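Prakeo adds condiment sorting to its teleoperated task set

Prakeo has extended the set of two-arm tasks it records by remote control at its Lernthorpe site. The new task is tray loading: an operator drives both arms through placing jars and bottles into a divided wicker organiser, and the joint positions, gripper openings and camera streams are logged together for later training.

The company began recording in February with single-object moves. Tray loading is the seventh task in the set and the first in which the destination has compartments of different sizes. Three are long and narrow; the fourth takes up the full depth of the tray at one end.

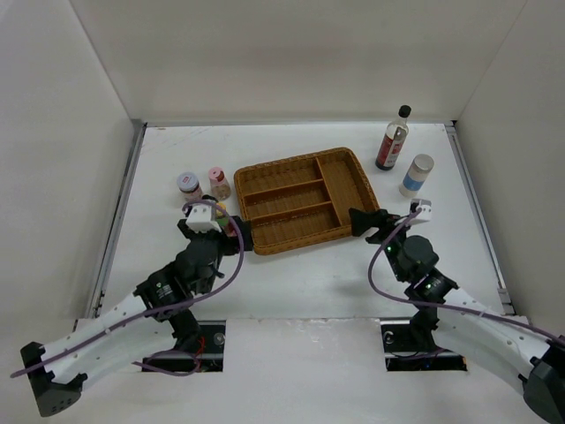

LERNTHORPE, April 29, 2026 -- Each demonstration starts with the organiser empty near the middle of the table and the containers standing to either side of it. Starting positions are changed between runs, as is the angle of the tray. The operator works a pair of hand-held leader arms, and the arms on the table follow.

Prakeo says 949 demonstrations have been recorded so far, of which 600 passed review. Runs are rejected if a container tips over, if an arm stops at a joint limit, or if the operator pauses for longer than six seconds. Rejected runs are kept in a separate archive -- they are not used for training at present.

Containers differ in height and in the shape of the cap, and the operators are asked to grip the body below the lid. Tall bottles have proved the slowest to record. They have to be tilted before they will lie in a compartment, and most operators use the second arm to hold the rim of the tray while this is done.

Negri, which supplies the control software, has changed the gripper mapping for this task so that the last part of the trigger travel closes the fingers more slowly. The change will be included in its next general release.

A second station running the same task is being fitted out at Illwood.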